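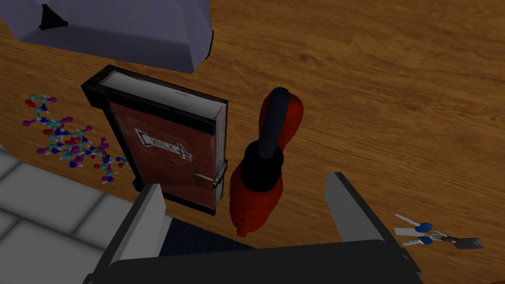 If the simulator says it works then it works, and you should ship it, was more or less what a commenter called Tellent wrote under my last post, and I've been arguing with that sentence in my head ever since. On the bus, in the shower, while pretending to listen in planning. So I'm going to argue with it on here instead and give my family a rest.

March 9, 2024
15 comments

I should say first that I love simulation. I spend most of my working day in it. Our grasp planner at Endano gets run on rendered tabletops all night long, a drill on this one, a book and a bunch of keys next to it, and by the time I've got my coffee there's a folder of results to poke through. I used to do this job with a real arm and a real table and a lot of bending down to pick things off the floor, and I don't want to go back (my knees certainly don't).

My complaint is with the word "works".

Take a red power drill lying on a table with an open gripper pointing at it. Lovely target, you'd think. It's big, it's bright, and it stands out from orange-brown wood like a bus in a field. Our detector adores it. Scores are nearly perfect, and they have been for months, and every time I put that number on a slide people nod and I feel clever. Then the planner has to decide where to put the fingers, and suddenly colour doesn't help you at all. What you want to know is where the weight is. A drill is a lopsided thing. Pinch it at one end and the other end swings down, and if your simulated drill has been given the same density all the way through because someone was in a hurry (me, I was in a hurry), it'll swing a bit less than it should and your planner will learn something that isn't so.

We found that one in a batch of 436 grasps. The success rate was gorgeous. I was already drafting the message to the rest of the team. Then a colleague asked what mass we'd put in for the battery end and I had to go and look, and there wasn't a battery end, there was just drill. We fixed the masses, ran the same 436 again, and 216 of them held. I did not send the message.

Now, Tellent's reply to this would be, I think, that the simulator was fine and I'd fed it rubbish. Fair enough! But that's my point as well. The physics engine did exactly what it was asked. The renderer made nice shadows and nice wood grain. All of it looked so finished that none of us thought to check the dull part, a column of numbers in a file last edited by somebody who has since moved to another team. When pictures were ugly, back when everything was a grey box on a grey plane, you never forgot it was pretend. A worn leather cover with a handwritten label on it is a very good way of making you forget.

And keys. I could go on about keys all evening. There's a ring, and two keys, and a fob, and on a real table they all move when you touch any one of them, and they jingle off in a direction of their own choosing. In our setup they were a single solid lump for ages. Move the fob and the keys came along like they'd been glued there. The perception side was perfectly happy, it drew its outline and went home. The planner was happy too, having found it could grab the fob at the far end and lift the whole lot dead level, like a tray. I showed it to my sister and she laughed for quite a while.

You can model the ring properly, of course, with joints and contacts and all the rest. We tried. It ran so slowly that a night's work became a week's, and then the keys would occasionally tremble and shoot off over the edge of the table towards the tiles. So we're somewhere in between at the moment, with a sort of floppy hinge I'm not proud of. I don't think that's a scandal. Every simulator is a pile of decisions like that. I just want the decisions written down where the person reading the score can see them.

That's really all I'm asking for. We now use a little tool, Laizer, that spits out a plain text page with every batch — what was rigid, what was jointed, which masses were measured on a kitchen scale and which were a guess, whether the friction was one value for everything or set per object. It took me an afternoon and a half to write, it's about as pretty as a till receipt, and it has changed our meetings more than the last two planners did. People go to the guesses first. When a result looks too good, someone scrolls down, finds "guess" next to the thing that was picked up, and off we go.

I've had pushback. One person told me it makes our results look weak beside other groups', who just print a percentage. It does, a bit. Another said that if you randomise everything enough, the mistakes wash out, and I've got more sympathy for that one, as we randomise plenty ourselves: lighting, textures, where things sit, what tilt the camera has. But you can shuffle the friction all night and it won't give your drill a battery. You can only randomise what you remembered to put in.

What would change my mind? A team that skips the paperwork and still carries a planner from rendered table to real table with no nasty surprises, several times running, on objects with loose bits. I'd happily read that. We're moving the Hendberg job over to the real arm in April, with the full receipt attached, and I'll post the numbers whichever way they go, including the keys. Tellent, if you're reading, my guess is we lose a third of the drill grasps and most of the fob ones. Put yours in the comments and I'll hold us both to it.

451 shares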